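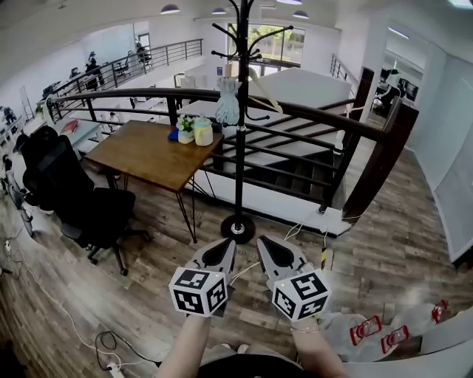 I have had a bee in my bonnet about coat stands ever since we moved the studio to Astomden, and a few of you asked for the long version after I grumbled about ours in the May round-up, so here goes! The trouble with a freestanding rack is that it's all top and no bottom. Everything heavy goes up at head height and there's only a smallish foot keeping the lot upright. Ours is the tall black sort with curled arms and a round base on a wooden floor, and it stands between the table with the hairpin legs and the stair rail (more on that rail in a minute). I've grown very fond of it, but it did take a bit of training. Me, I mean, as well as the rack.

## Load it like a see-saw

Put the first coat on one side and the second one opposite. That's it, that's the tip, and yet I still come in at 8 in the morning and find every single jacket on the side nearest the door. Wet wool is the worst. Long coats go on the top arms so the hems clear the base, and short things like caps and tote bags go on the lower hooks, where their weight does the rack some good.

If yours wobbles even when it's bare, turn it over and look underneath. The bolt in the middle works loose with all the turning and tugging. Mine needed 2 minutes with a spanner and a rubber washer from a Pivano mixed bag that had been rattling round the drawer for years.

## One hanger, left on for good

I leave a wooden hanger on one of the arms the whole time. Anything with a proper shoulder (a blazer, my one good coat) goes on that, because a hook pushes a little nipple into the back of the collar and you never quite steam it out again. A second hanger sounds like a good idea, but I tried it and they clacked together and tangled with everybody's sleeves, so it went home with me. 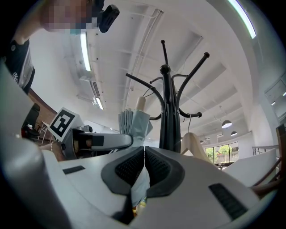 Ball-ended arms are worth looking for if you're buying, by the way. My old stand, an Alva, had plain cut ends and it went through the loop of every jacket I owned. You can cure a sharp one with a wooden bead and a dab of glue – sand the tip first or it'll drop off by teatime.

Umbrellas: a crook handle will sit over an arm quite happily once it's dry. While it's dripping, please stand it in a bucket! I didn't, and I got a grey ring on the boards that took two goes with Lidurance oil and a lot of muttering to shift.

## Where to stand it

Keep it an arm's length from any stair rail. Coats swing out further than you think, and a scarf end over the top step is asking for trouble. I'd keep it out of strong sun too, as I've had one shoulder of a navy coat fade and the other not.

Felt pads under the base, the stick-on kind, and swap them when they go flat and gritty. I buy mine in a sheet of 20 and cut them down. Next month I'm doing shoe trays, if I can find one that fits under our bench.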